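Borley Community Lunch Programme
Second progress report to the Altuver Fund
Submitted March 23, 2018
Prepared by Nisreen Masri, Programme Manager

1. Purpose of this report

This report sets out progress made by the Borley Community Lunch Programme in the second half of its first grant year. It follows the reporting headings agreed with the Fund and should be read together with the first report, which covered recruitment, the lease of the hall kitchen and the opening of the service. Financial tables have been sent separately by Selorm Mahama.

2. Summary of the period

The programme served 632 lunches to older residents of Borley and the neighbouring parish of Omier. The target for the period was 600. The service ran on two days a week throughout, apart from one week when the hall was closed for repairs to the boiler. During that closure, cold meals were delivered to members who had told us they would otherwise go without, and these deliveries are included in the total.

Membership at the end of the period stood at 100. Of these members, 60 live alone. The Fund asked us to record this figure in response to the first report, and it is now collected on the joining form. Members are free to leave the question blank.

3. Meals and kitchen

The menu was revised in September after a short survey of members. Portions at the first sitting were widely felt to be too large, and several members asked for soup to be offered as a main dish. Both changes were made. The kitchen now prepares one soup, one hot dish and one vegetarian dish on each serving day, with fruit or a baked pudding to follow.

Trí Doãn joined as cook in the same month, replacing the temporary agency arrangement described in our first report. The appointment has reduced the cost of each meal and has allowed us to plan menus a month ahead. Vegetables are bought from Nông, a wholesale grower which delivers to the hall on the morning of each session. Deliveries were late on three occasions, and we have agreed an earlier slot with the supplier from the start of the next quarter.

The kitchen was inspected by the environmental health officer during the period. Two minor matters were raised, concerning the labelling of chilled food and the condition of a door seal on the second refrigerator. Both have been dealt with, and a copy of the inspection letter is available to the Fund on request.

4. Dining room

Members told us in the survey that they disliked queuing at the hatch with a plate in hand, particularly those who use a stick or a walking frame. Table service was therefore introduced at the first sitting and extended to the second once enough helpers had been trained. Sessions now last twenty minutes longer than before. We regard this as acceptable, as many members have said that they value the extra time at the table.
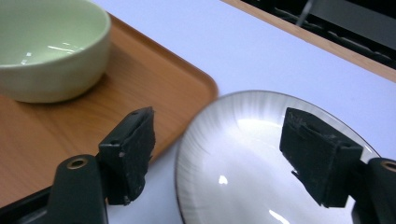
The seating plan has also been changed. Smaller tables have taken the place of the long rows used when the service opened, and new members are seated with a helper on their first visit. Noise in the hall remains a difficulty for members who wear hearing aids. We have obtained two quotations for acoustic panels, and the lower of these is within the sum set aside for improvements to the premises. A decision will be taken once the landlord has given written consent to fixings in the ceiling.

5. Transport

Transport has been the least satisfactory part of the programme. The minibus shared with the Omier day centre was unavailable for several sessions, and attendance from Omier fell on each of those days. Taxis were used where members could not travel by other means, at a cost of £300 over the period. This was not in the original budget and has been met from the contingency line with the agreement of our grant officer.

Ilídio Godinho, who co-ordinates transport, has since reached an understanding with the day centre under which the vehicle is reserved for the lunch programme until early afternoon on both serving days. A list of volunteer drivers with their own cars has been drawn up as a second option. Insurance and licence checks on those drivers are under way, and no journeys will be made under this arrangement until they have been completed.

6. Advice and referrals

The grant provides for an adviser to attend one session in each month. Thư Khúc has held this role from the opening of the service. Enquiries during the period were chiefly concerned with heating costs, attendance allowance and repairs to rented homes. Most members prefer to raise a matter informally over the meal and then to speak in the side room afterwards, and the adviser's hours have been moved to suit this.

We had expected more referrals from the two local surgeries. Staff changes at one of them meant that our leaflets were not displayed for part of the winter. A meeting with the new practice manager has been arranged, and we will give an account of the outcome in the next report.

7. Staffing and training

All paid staff and helpers who handle food hold a current food hygiene certificate. Safeguarding training was provided to the whole team, and a refresher will be offered each year. One helper resigned on moving out of the area. Recruitment for the second serving day continues, and we are advertising through the parish newsletter and the library.

8. Risks

The lease on the hall is due for renewal at the end of the grant year. The landlord has indicated that the rent will rise but has not yet proposed a figure. We have asked for this in writing so that it can be reflected in the budget for the second year. The reliability of transport from Omier remains on the risk register, and its rating will be reviewed when the new arrangement with the day centre has been in operation for a full quarter.

9. Plans for the next period

The programme intends to complete the work on hall acoustics, to bring the volunteer driver scheme into use and to repeat the members' survey with an added section on transport. We also wish to discuss with the Fund whether a small part of the underspend on agency staff may be moved to cover a third serving day during the coldest months. A separate note on this proposal will be sent to the grant officer before the next review meeting.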